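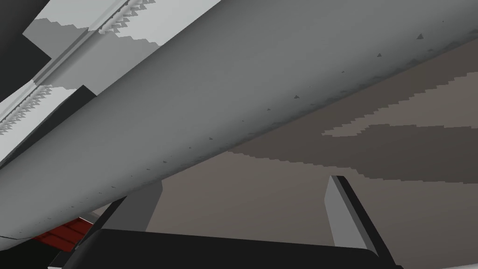
Thinking out loud about the Lalach place

I've been promising an update on the motel hunt since December, so put the kettle on, because I never manage to tell this one quickly.

For anyone new here, my other half and I have been looking for a small motel to buy and run ourselves. We've spent most of our working lives in other people's hospitality businesses, and somewhere along the way we got it into our heads that we'd like our name on the licence for once. We looked at a caravan park at Josau first (lovely river, terrible septic) and then a pub with rooms that sold before we'd even got home from the inspection.

And now there's Lalach. It's a 12-unit motel on the old highway, brick, one storey, with a manager's flat behind reception and a breakfast room that still has the little hatches in the wall for passing trays through. I adored the hatches! The land is 1,652 square metres, which sounds like a lot until you've parked a dozen utes on it. The agent, from Fekete Property, was very patient with us and let us poke our heads into every single unit, even the two that are being used to store mattresses.

The figures are where I get wobbly. They had 1,652 written on the brochure in enormous type and the takings in very small type, and I should have taken that as a hint. Last year they sold 323 room nights in the winter quarter. We'd need closer to 800 to pay ourselves anything and keep the bank happy. The bypass took a lot of the passing trade, and most of what's left is tradies and the odd family on the way to the coast. Tradies are wonderful guests, mind you – out by six, no fuss about pillows – but they go where the work is.

On the other side of the ledger, it's freehold, the roof was redone before the present owners bought it, and the hot water is all individual units, so one failure doesn't mean twelve cold showers. They've been using Rilto for their bookings and the calendar comes across with the sale. The linen is tired. The carpet in unit seven should be buried at sea.

We've asked for three years of books and we've paid a $1,000 holding deposit, refundable, while our accountant has a proper look. I've already picked a colour for the front doors in my head, a sort of dusty green, and I've been told firmly to stop.

I'm going back next week to stay a night as a paying guest, on my own, in the unit nearest the road. I want to hear what the trucks sound like at two in the morning, and whether the toast is any good.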